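Caulking and Sealing Joints in White Laundry and Utility Rooms

These notes cover the change-of-plane joints and panel seams in a small room finished in white: wall to wall, wall to floor, and counter to tile. They were first written for the Coltow rental units and have been revised for general use. Movement joints in exterior walls are outside the scope.

Choosing the sealant

Use a paintable acrylic latex with silicone where the joint will be painted and stays dry. Use a 100 percent silicone where water will stand or splash. Silicone does not take paint, so the color has to be settled before the first bead goes down. The Vadine color card lists four whites, and the two cool ones read slightly green under fluorescent tubes. Put a test dab on scrap and look at it in the room after it cures, with the lights on and then by daylight.

Do not apply either type below the temperature printed on the cartridge. A room held near 70 degrees Fahrenheit gives predictable skinning times. Unheated rooms in April are usually marginal – check the wall itself with a surface thermometer.

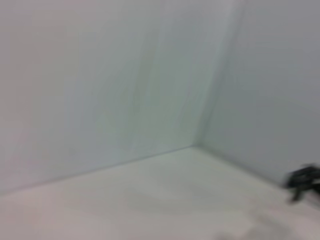

Preparing the joint

Cut out old material completely. New silicone will not bond to cured silicone, and a thin film left behind is enough to make the bead peel. Slice along both sides with a sharp utility knife, pull the strip, then scrape with a plastic blade held nearly flat. Soften the residue with a remover made for the purpose and allow the full dwell time. Wipe with denatured alcohol on a lint-free cloth, turning the cloth often, and keep the room ventilated.

If the joint is deeper than it is wide, press in closed-cell backer rod of the next size up. The sealant should touch the two sides and not the back. Three-sided adhesion tears the bead when the joint opens.

Counter to tile

The joint where a counter meets tile moves more than the grout beside it and should never be grouted. Mask both edges, leaving an even gap. Remove anything standing on the counter near the wall before masking.
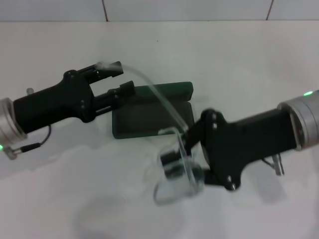
Sealant color at this joint is matched to the grout or to the counter, and the choice depends on how strongly the grout reads. With pale gray tile, thin dark grout lines and a white top, matching the grout would draw a dark stripe along the whole back edge, so match the counter. Where a dark vertical grout line comes down to the bead, stop the grout cleanly above it and let the sealant run past without a break. Prusodley masking film holds a crisp edge on glazed tile but should come off while the bead is still wet.

Panel seams

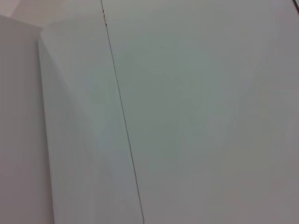

Butt seams between prefinished panels are sealed only when the panel maker asks for it. Clean the faces first and sight down the seam with a flashlight held close to the surface. A very narrow dark line on a light gray-white face, uneven in thickness and with a small speck or notch near one end, should be treated as two repairs: fill the notch first, let it cure, then run the fine part. Forcing a full bead into a hairline leaves most of it on the face. Use a tip cut as small as it will go, and wipe across the seam with a damp finger.

Tooling and cure

Tool each bead once, in one direction, before it skins. Pull the tape immediately at a low angle. Keep water off silicone for the period given on the cartridge. The Dissanayake schedule used in the Coltow units adds a second day in unheated rooms. Acrylic beads can shrink as they dry; apply a second pass if the surface dips below the edges, and paint after that has dried.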